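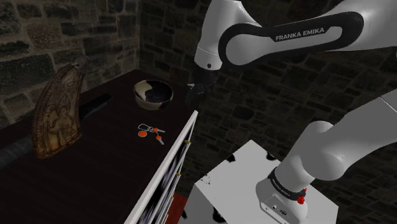

La maçonnerie de pierre sèche et de pierre hourdée, c'est pour moi la plus belle entrée en matière d'un cours sur le bâti ancien. On y trouve tout : la géologie du lieu, le geste, le poids, l'eau qui circule. Regardez deux murs de pierre brute qui entourent une table de bois sombre et demandez-vous ce qui les fait tenir - la pierre, le mortier, ou la manière dont on a croisé les joints ? Gardez la question en tête, elle va nous occuper toute la séance.

Séance 3 - Lire un appareil de pierre

Vocabulaire à connaître
Parement : la face visible du mur.
Boutisse : pierre posée dans le sens de l'épaisseur. Si elle va d'un parement à l'autre, on l'appelle parpaing ou boutisse traversante.
Panneresse : pierre dont la longueur court le long du mur.
Assise : rang horizontal de pierres.
Coup de sabre : alignement vertical de joints sur plusieurs assises. C'est un vrai point faible, apprenez à le repérer de loin !

Trois grandes familles d'appareils reviendront à l'examen. L'appareil incertain (opus incertum) emploie des moellons irréguliers, tels qu'ils sortent du champ ou de la carrière. L'appareil assisé, lui, suit des lits horizontaux, même approximatifs. Enfin l'appareil réglé demande des pierres taillées à hauteur constante, donc du temps et un bon tailleur. Beaucoup de maisons mélangent les trois, et c'est là que ça devient passionnant : un changement d'appareil trahit souvent une reprise, une surélévation, une porte bouchée.

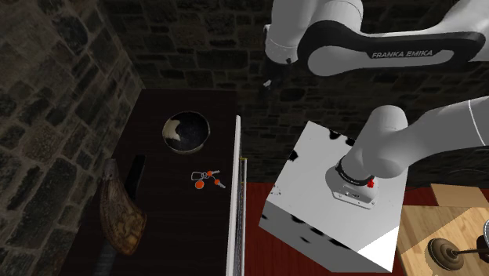

Pour dater ces reprises, on commence par le mortier. Une chaux aérienne un peu grasse se raye à l'ongle ou presque, alors qu'un ciment résiste et sonne clair. Mojtaba Najafi a relevé ainsi toute la façade nord de la grange Abbasi, à Deltville : 220 prélèvements, 6 mortiers différents, et une histoire de chantier complètement réécrite. Son carnet est consultable en salle de documentation, allez-y, les croquis sont superbes.

Un mot sur l'humidité. Un mur ancien échange de la vapeur d'eau avec l'air, et un enduit ciment bloque cet échange. L'eau monte alors plus haut, les sels cristallisent derrière l'enduit et la pierre s'effrite. On préférera un joint à la chaux, légèrement en retrait, brossé avant la prise complète.

Exercice pour la prochaine fois
Choisissez un mur de quelque 80 cm d'épaisseur, dessinez-en 200 cm de longueur au 1/10, puis repérez en couleur les boutisses, les calages et les coups de sabre. Aivar Bite passera en atelier pour corriger les relevés. En décembre, nous visiterons la carrière de Vudedetti : chaussures fermées obligatoires, et apportez de quoi dessiner !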